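Reusing Shipping Cartons

Check a used carton before packing it. Press each wall with a thumb; board that stays dented goes to recycling. Cover or remove the old label, barcodes included.
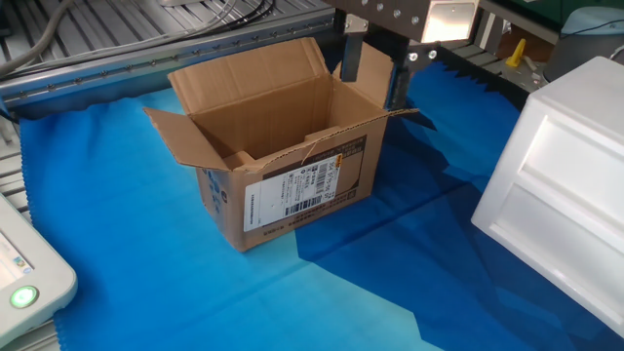

Valbona Vukadinović: A hair dryer on low lifts most labels. On thin board I just tape plain paper over them.

Fold the flaps once each way along the score. Trim loose fibers and string with scissors.

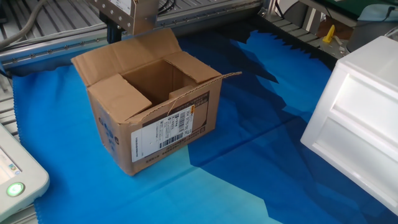 Used carton, flaps open, old label still on.

Reinforce the bottom seam with 3 strips of tape, each running 6 cm up the side walls. Let the tape set before loading.
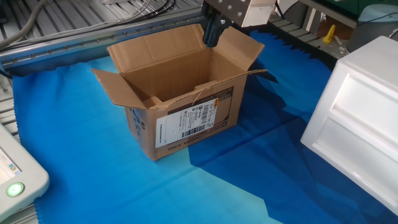
Closing strength depends on the edges of the top flaps. Run tape along any flap that has lost its liner. A front flap torn like this one, with the fluting exposed, gets a strip folded over the edge before the box is closed.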